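Laundry Table, Sunday Afternoon

Hi and welcome back! If you're new, I keep this little page for the chores at our place on Flellulside, mostly folding and sorting, because I find other people's laundry oddly relaxing to look at and I figure I can't be the only one. I set aside 15 minutes for this round, put the radio on and poured a big glass of iced tea (which I then forgot in the kitchen, as usual).

Before the start

I like a minute of nothing before I get going. Grippers open, nothing held yet, and I'm still deciding between folding in thirds and folding in half. My aunt swears by thirds. I go back and forth!

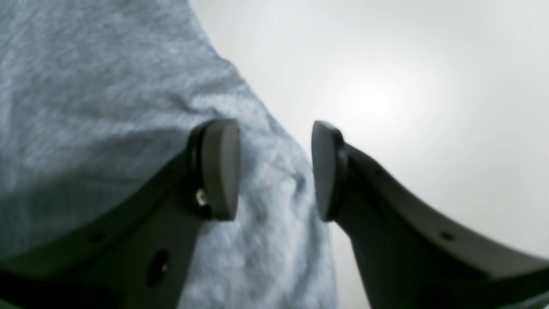
The gray one

Heather gray, soft creases everywhere, and a bit of black print showing with the letters CE turned sideways. I love how the right end has come out so flat and square while the middle still has that pointy flap of fabric lying across it. The big white table is my favorite thing for this job, so much room to spread out.

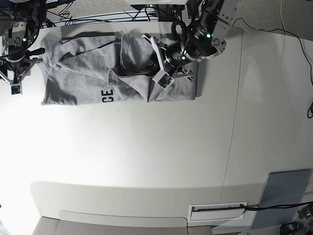

Bits and pieces

A few of you asked about storage. I use the Stistik bins, 10 of them, stacked two high along the hall, and gray things go in the bottom row. I tried the Arar ones last October and the lids drove me nuts. Towels are up next, and I'm dreading the big ones a little, so send me your tricks if you have any!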